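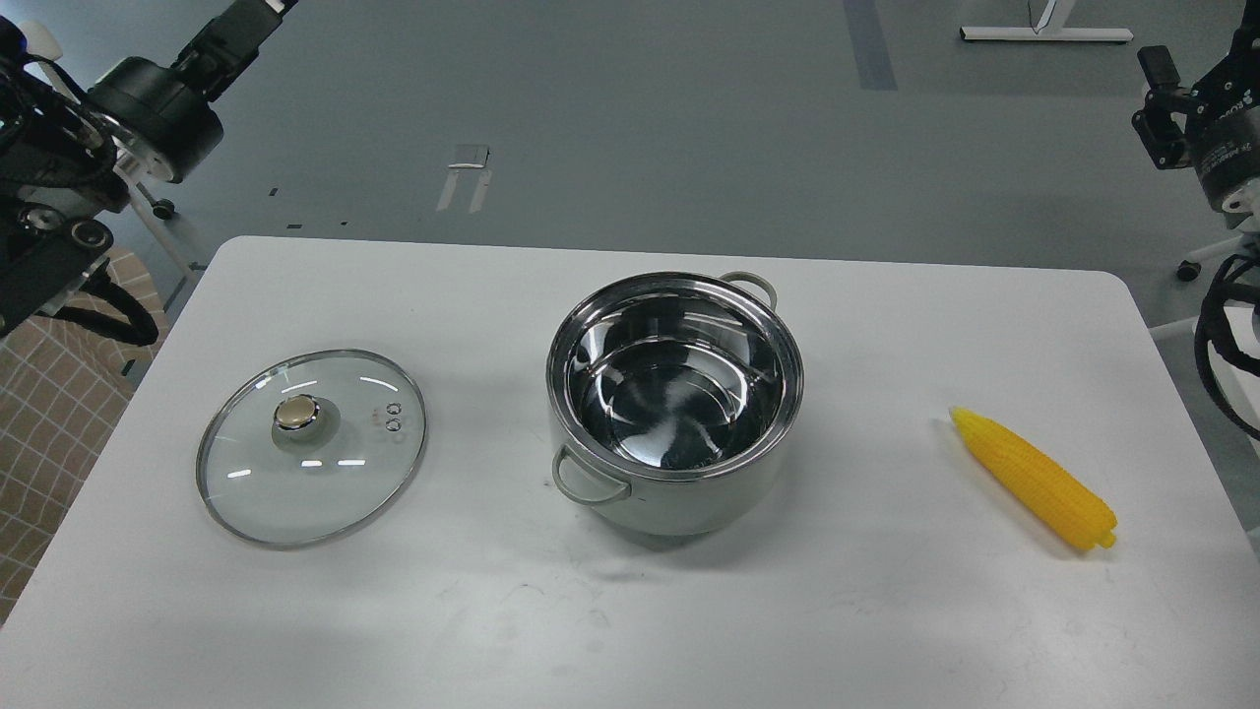
The crosswind runway should have come back years ago, one reader wrote to us this morning, and anyone who has tried to land a light airplane at Hallbridge in a stiff west wind will know the feeling. Well, it's back! The short strip on the north side of the field reopened to small aircraft in February after a long closure, and the first weeks have been wonderfully busy.

The runway is 1,987 feet long, which won't impress anyone used to the big one next door, but for a two-seater or an old taildragger it is plenty on a cool day. It had been shut to traffic while drainage was rebuilt along its whole length. Before that work, the low spot near the east end held water well into spring, and pilots used to joke that it needed a harbor master.

Clastach, the contractor on the job, dug out the old clay pipes and laid new ones on both sides, then resurfaced the strip from end to end. The edge markings are fresh, the windsock has moved to a spot where you can see it from the pattern, and the run-up area has been widened enough for two airplanes to sit side by side without anybody getting nervous about wingtips.

By the end of the month the airport had logged 172 landings on the reopened strip. A good share of those were students from the Ekon flight school, which has already worked crosswind practice back into its regular lessons. For the past few seasons its instructors had to fly with students to another field for that part of the training, so the savings in fuel and time are very welcome.

Old-timers will be glad to hear that the grass parking beside the strip has been kept. It has room for visitors who want to tie down for the afternoon, walk over to the terminal and get a slice of pie (the cherry is back on the menu too, and it is very good). Bring your own ropes for now, as the new tie-down kits are still on order.

There is more to come. The Hettiarachchi hangar, the big arched one with the green doors, is getting its roof patched next, and once that's finished the spring fly-in will move there from the main ramp. Organizers are planning for over 300 people, with breakfast, a spot-landing contest on the short runway and static displays of homebuilt airplanes.

Pilots should note that the strip is open in daylight only and has no lights. The traffic pattern stays to the north to keep airplanes away from the houses on the ridge, and departures should hold runway heading for 3 miles before turning south. Updated airport diagrams are available at the front desk, where the coffee is on from 7 a.m.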